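The Year I Tried to Own Less Paper

Posted in November, when the light is bad and the drawers start to bother me.

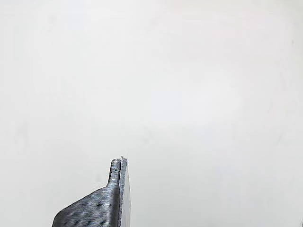
Where it all came from

I had more than 2,000 sheets of paper in my apartment, and I know this because I weighed one box and did the math, which tells you what sort of evening it was. Bank statements. Warranties for toasters I no longer own. A takeout menu from Ferreira, where I have eaten once and had the soup.

My mother kept everything, and I grew up believing that a person who throws away a receipt will be asked for it the next morning by a man in uniform. He hasn't shown up yet. I still listen for him around tax time.

The scanning phase

First I signed up for Plitilura, an app that promises to "free your documents." It freed 15 of mine and then asked for money. I paid, of course. Over three weekends I scanned 700 pages, and I now own those pages twice, once in a box and once in a folder called "Scans new FINAL," where I will never look at them again.

The search feature is supposed to read your handwriting. It read my grandmother's pie crust recipe as a list of Dutch towns.

The shredding phase

Then came the shredder, a Narer, secondhand, with the voice of a goose. It takes four sheets at a time and rests for half an hour after every ten minutes of work, an arrangement I'd like to bring up with my employer. The cat moved into the bathtub for most of a week.

I shredded the statements and the toaster papers. I did not shred the letters, the report cards, or a parking ticket from the night I moved to this city, which I paid late and remember fondly.

What's left

One box and a thin folder, both on the shelf over the coats. The desk drawer closes now without my knee. I kept the soup menu too. They've raised the prices since, so it's no use for ordering, but the soup was very good and I may want to argue about it.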